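Join Us
Part-time kitchen and dining room assistant
Bakus House, Sturitstead

Hours: 30 a week over the year
Pay: 825 a week before tax
Start: May
Reports to: Signe Bach, house manager

Bakus House is a residential study center on the edge of Sturitstead. People come to us for short courses in bookbinding, letter carving, choral singing and a few other things, and they stay in the house while they are here. Most courses run for three nights. We provide all meals, and we think the meals are a large part of why people come back.

We are looking for a kitchen and dining room assistant to join the team before the summer courses begin. The job is part-time and permanent. You do not need a cooking qualification. You do need to be comfortable on your feet, reliable in the mornings and able to get along with people who have just met each other and are a little shy at the first supper.

About the house

The main building has bedrooms on two floors, a library, a dining room and the main kitchen. The old stable block holds the workshops. There is also a smaller kitchen across the yard, which course groups use for tea, late snacks and washing up after evening sessions. The assistant looks after both kitchens.

The dining room seats 70 when all the leaves are in the tables. We are rarely that full. A singing week can fill it, and a letter carving course will take up one end of it. Meals are served at the table from shared dishes, and guests are asked to carry their own plates back to the hatch. Most of them do.
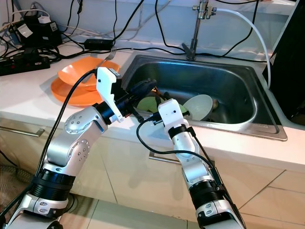 Byung-chul Oh remembers his first month here mainly as learning where everything lived, and says new people should ask the same question as many times as they need to. He still gets the lids for the big pans wrong.

What you will do

The day divides into an early shift and a late shift. You will normally work one or the other, and we set the pattern a month ahead so that you can plan around it.

On an early shift you will:
Open up the main kitchen at 6:30 a.m. and put out breakfast
Make coffee and keep it coming until the first session starts
Clear and wash up after breakfast
Prepare vegetables and salads for lunch under the cook's direction
Take in deliveries, check them against the order and put them away
Help serve lunch

On a late shift you will:
Clear lunch and reset the dining room
Bake or set out cakes for the afternoon break
Help the cook with supper and serve it
Wash up, wipe down and mop the main kitchen
Check the yard kitchen after the evening session and leave it ready for the morning

Both shifts share the laundry for aprons, cloths and table linen. In quiet weeks with no course in the house, we do the deep cleaning, sort the dry store and make jam, chutney and stock for the freezer. These weeks are slower, and the pay is the same.

The cook plans the menus. If you have a dish you would like to see on the table, bring it to the Monthly Food Meeting and there is a fair chance it will be tried out. The lentil pie now served at every bookbinding course came from a former assistant.

Plates, dishes and breakages

We use ordinary glazed tableware in the dining room and we replace it when it breaks. Breakages are not taken out of anyone's pay. Please write them in the book by the hatch so that Signe knows when to reorder. Serving dishes are kept on the low shelves and go out warm for supper and cold for lunch. Chipped pieces are taken out of use the same day, even if the chip is small. Guests sometimes ask to keep one for their brushes, and that is fine. 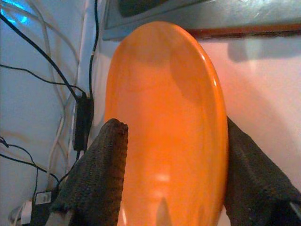 Could you say whether the late shift ever runs straight into an early one the next morning? That was the thing that wore me out in my last kitchen job.

It does not. We leave at least one full night and morning between a late shift and the next early one. If somebody is ill we may ask you to swap, and you are free to say no. Late shifts end at 9 p.m., and on the last night of a course they may run until 9:30. Extra time is paid or given back, whichever you prefer.

Who we are looking for

You should be able to:
Work at a steady pace without being watched
Follow a recipe and written cleaning instructions
Lift a full stock pot or a sack of potatoes, alone or with help
Keep allergy information straight and ask when you are not sure
Be pleasant to guests at breakfast
Get to Sturitstead for 6:30 a.m. on early shifts

It would help, though we can teach you, if you have:
Worked in a cafe, school kitchen, care home or hotel
A current food hygiene certificate
Some experience of baking in quantity
A driving license

We care more about the first list than the second. Our last two assistants came from a garden center and a post office counter, and both of them were very good at the job.

What we offer

The pay given at the top of this page, the same every week of the year
Paid vacation, most of it taken between courses
Meals on shift, and leftovers to take home when there are any
A place on one course a year, free of charge, with the time off to attend it
Training in food hygiene and first aid, paid for by us
Aprons and kitchen shoes
A parking space behind the stable block and a covered rack for bicycles

Idero Buses stop at the end of our lane. The first bus arrives in time for the early shift. The last one leaves a little after the late shift ends, and on the final night of a course we will drive you home if you miss it.

We can also offer a room in the house during your first 3 months if you are moving to the area. It is a plain single room with a shared bathroom, and the rent is low. Tell us in your application if you would want it, and it will have no effect on our decision either way.
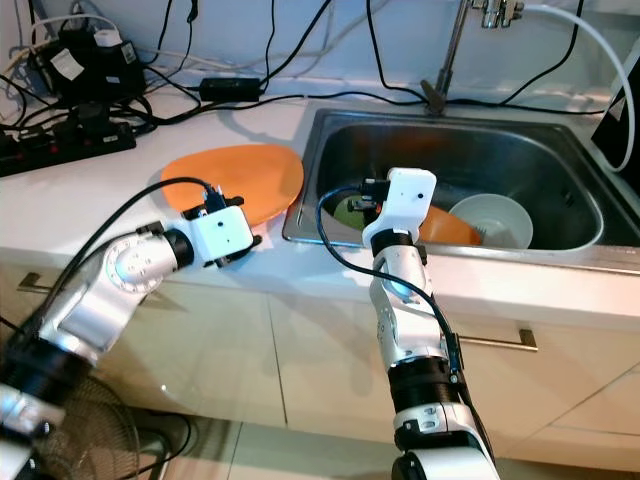 Reading time: 6 minutes

How to apply

There is no application form. Please send us a letter or an email of up to a page, telling us:
What work you have done, paid or unpaid
Why this job would suit you
Which shifts you could start with, and anything that would limit your hours
The names of two people we can speak to about you

You may attach a resume if you have one ready. Please do not send photographs or certificates at this stage. If writing is difficult for you, phone the house between 2 and 4 p.m. and Signe Bach will take your details down over the phone. That counts as a full application.

We will read applications as they come in, and close the advertisement when we have enough good ones to interview. We answer everyone who writes.

Interviews

Interviews are held at the house and take most of a morning. You will talk to Signe and to the cook, then spend an hour in the kitchen helping with whatever is being made for lunch. After that you will sit down and eat it with the rest of us. We pay for the hour, and we pay your fare.

The hour in the kitchen is not a test of knife skills. We want to see how you ask for things and how you leave a work surface, and you will want to see whether you like us. Wear flat shoes and tie back long hair. Knives, aprons and cloths are here.

Tell us beforehand about anything you cannot eat or handle, and about any changes that would make the day easier for you. The main kitchen and dining room are on the ground floor with no steps. The yard is gravel – firm enough for a wheelchair in dry weather, less so after rain – and there is a paved path around the side.

Other work at the house

We also keep a list of people who can cover single shifts at short notice, mostly on the singing weeks. If the permanent job is too much for you but you would like to be on that list, write to us in the same way and put "cover" at the top. Cover shifts are paid by the hour.

The Cardoso Room, our small library, needs somebody for two afternoons a month to shelve books and mend spines. That post will be advertised separately later in the year.

Write to: Signe Bach, Bakus House, Sturitstead. Please mark the envelope or the email subject line "Kitchen."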